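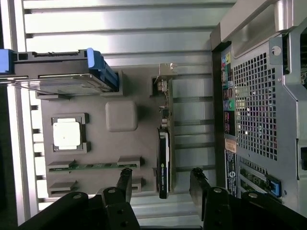
I spent most of March swapping between two sets of fingers on the same arm, the Prondon pair and the Brillel pair, and I've now got enough runs to say which I'd keep.

The job was the PC rig: memory in and out, graphics card in and out, 32 tries per part with each set. Same controller settings throughout. I only changed the grip force once, after the Brillels marked a card shroud.

The Brillels are softer and forgive a bad approach, but they're wide at the end. With one memory slot filled they kept catching the latch on the one next to it. The Prondons have narrow tips and got 82 per cent of the memory pulls without help. They do need the wrist camera calibrated properly — 4 pixels out and they close on nothing.

The hard drive was easy for both. The card was hard for both, mostly because of the bracket end, which wants to come up second and never does.

Pauline Cropper has asked me to try the Haruna controller next. I'll leave the Prondons on for that. The bolts are a pain to reach and I've already lost one.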